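3.2 Separation from young children during parental travel

Parents in the Flitholm sample were asked how they felt on the first night away from a child under three, and who had looked after the child. 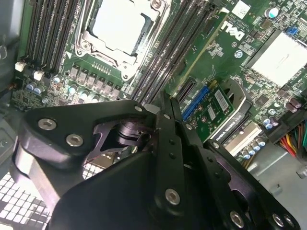
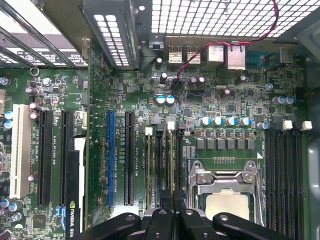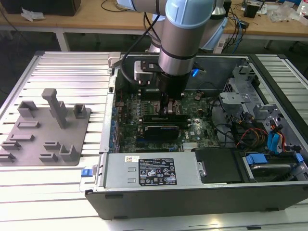
Figure 2. Open Dell desktop computer with gripper at the motherboard. Photographs: Halvard Eide.

Of 1690 parents, those leaving two children together reported less worry than those leaving one (Rustad's scale, 11 items). Length of trip had little effect once the carer was taken into account. Grandparents were the usual choice in Brekke, paid carers in Polon. Evening calls home were not scored.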